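Saturday, Rokenel log, So-yul

Slip fault again on the left unit. Jaw width dropped out for 12 samples while the pads were open, then came back as if nothing was wrong. Taha blames the cable. I doubt it. 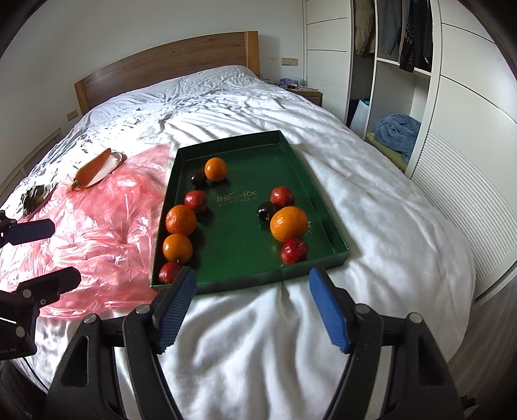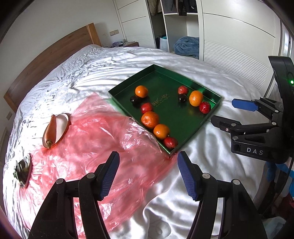
Innes wants to mask the dropouts and carry on. I don't trust a mask over a fault we can't repeat. Plums are my worry: small, dark, on a dark green tray, and a false width there means a crushed one. Asmaa to swap encoders, then 30 dry closes, no fruit.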